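Sep 3, 2022. Gullbridge workshop, sourdough notes

Right, back on the rye starter after a summer of neglecting it (sorry, Moya, you deserved better). I fed it at breakfast with the coarse flour from Trosovetti and it had doubled by lunch, which is miles quicker than anything I got in April! Smells of green apples, a bit sharp at the back. Levente reckons I'm keeping it too warm and he may well be right, but the airing cupboard is the only place the cat can't get at it.

Mixed one loaf at 90 per cent water, which was silly of me. It spread like a cowpat the moment I tipped it out of the basket, and I had to scrape it up and bake it in a tin.

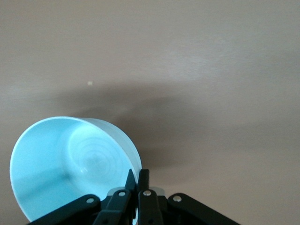
Rakiya tried the end slice and liked the crust but found the middle gummy, so next time it gets another 19 minutes with the lid off and I leave it alone until the morning before cutting (I never do, but I'll try). Salt was fine. Caraway was too much, half a spoon is plenty.

Still to sort out: the old oven thermometer says 162 when the dial says 180, so either one of them is lying or both are. Must borrow Levente's. Also need 2 more bags of the Trosovetti rye before the shop shuts for its holiday, and a new lid for Moya's jar, the rubber has perished.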